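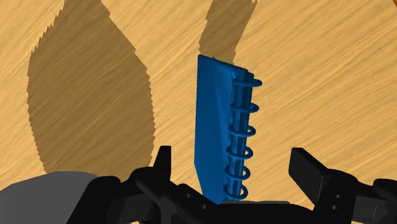 Storage room inspection, August 28, 2022. Completed by Tsehay Hadgu for the Caston Community Library book sale. The next full inspection is due in January. Sorting happens in the front half of the room and boxed stock is kept in the back half. Anything left on a wooden tabletop overnight, even one blue notebook, counts as loose stock and goes on the shelf before the lights are turned off. Items marked OK need no action. Items marked FIX have a name or a date beside them.

1. Exits and aisles
Main door opens fully: OK
Back door opens fully: FIX. Catches on the mat. Mat to be trimmed or thrown out before the next sorting day.
Aisle between shelving and sorting tables clear: OK
Comment: The aisle was clear on the day but there were drag marks where boxes had been standing. Boxes go on the Prako trolley or on a shelf.

2. Shelving
Jotex units fixed to wall: FIX. The unit nearest the window has one bracket missing. Bottom shelves only on that unit until it is replaced.
Load under 700 kg per bay: OK
Heavy books below waist height: FIX. Two boxes of atlases were on the top shelf. Moved down during the inspection.
Comment: The load label has faded on the end bay. I have asked Alva for a new one and will stick it on myself.

3. Lifting
Boxes no heavier than 14 kg: FIX. Several over. Encyclopedias should be packed half a box at a time and topped up with paperbacks.
Trolley wheels and brake: OK
Step stool feet and treads: OK
Comment: The bathroom scale we weigh boxes on reads differently on carpet. Use it on the concrete by the back door.

4. Electrical
Power boards off the floor: OK
Cords undamaged: OK
Heater clear of paper: FIX. Unplugged and put in the cupboard for now. Cardboard was stacked right up against it last time as well.
Comment: The fan may stay in use. Its cord must run behind the tables — not across the doorway.

5. Damp and pests
Ceiling and walls dry: OK
Silverfish traps checked: OK, replaced
Donated boxes opened before shelving: FIX. About 30 were still taped shut. One near the sink smelled musty and has gone outside.
Comment: Mouldy books go straight into the covered bin. Wear gloves and a mask, and do not try to brush them clean indoors.

6. Stock and capacity
Stock count at last sale: 1,975 books
Room for more donations: limited
Comment: The colour stickers for pricing have run out again. Please write the price in pencil inside the front cover until more arrive.

7. First aid and fire
Extinguisher tag current: OK
First aid kit complete: FIX. No small dressings left. Added to the shopping list.
Emergency numbers posted: OK, beside the light switch

Signed: Tsehay Hadgu
Copy to the desk folder and one pinned inside the storage room door.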